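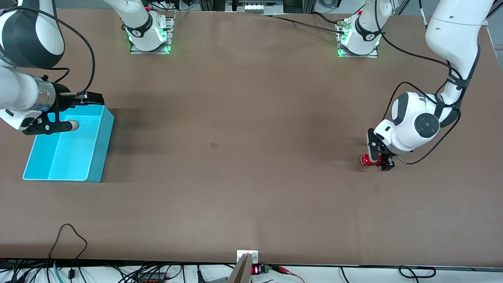
Kestlow nursery sends out its first winter bulbs

24 December 2021

The bulb nursery at Kestlow has finished its sending for this year, and the last parcels of lilies and late tulips left the packing shed this week. The nursery has 247 kinds of bulbs and perennials in its present list, and 50 of them are offered for the first time.

The owner, Santosh Upadhyay, started the nursery on a small field behind the village of Rorkora. In the beginning he grew only nerines and a few agapanthus for cut flower. Now he has two long tunnels, a cold house and a piece of open ground which goes down to the river. The soil there is heavy, so all the lilies are planted on raised beds with plenty of grit under them.

This autumn was not an easy one. The ground stayed warm until very late and many customers wrote to ask if it was still too early for planting tulips. Mr Upadhyay advised them to wait. "A tulip can stay in a paper bag for some weeks and it will not complain," he said. "In warm wet soil it can get disease, and then you see it in the leaves in spring." He also says that those who still have tulips in the garage can plant them now, on any day when the ground is not frozen.

Among the new plants the one most asked for is a hardy nerine with the name Pal. It is a strong pink, with a darker line in the middle of each petal, and the stem is a little shorter than in the older kinds, so it stands better in wind. The nursery had 200 bulbs of it for sale and all of them are gone. The next ones will be ready in June, when the leaves have died down and the bulbs can be lifted and divided without harm.

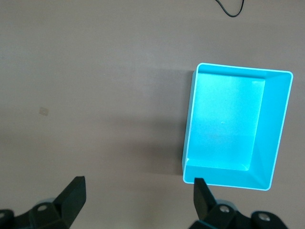
Lily scales are the other work of the winter. From one good bulb the outer scales are taken off by hand, and each scale can make one or two small bulbs if it is kept in slightly moist vermiculite. Mr Upadhyay recommends that home gardeners try this also, because it needs very little equipment. For keeping the scales in order before they go into their bags, an open rectangular bin with straight walls, like the bright cyan one on the table, is good enough. The scales should be clean and firm, and any with brown spots must be thrown away. The bags are then left at room temperature until the small bulbs can be seen, and after this they need a cold period before potting.

The nursery hopes to raise 1,000 young plants of the white lily Vustska in this way. It is a tall kind with a light scent, and it flowers later than most. It was nearly lost from the list three years ago, when the voles got into the beds during one cold month – only a few bulbs in pots were saved. The beds are now lined with fine wire mesh, at the sides and also at the bottom.

Orders for spring planting, including dahlias, eucomis and the summer gladioli, will open in the new year. The printed list is sent free with every order, and it can also be asked for by post. Visitors are welcome again when the snowdrops are in flower. Please wear good boots, as the path beside the tunnels is very soft in winter, and dogs should be kept on a lead near the raised beds.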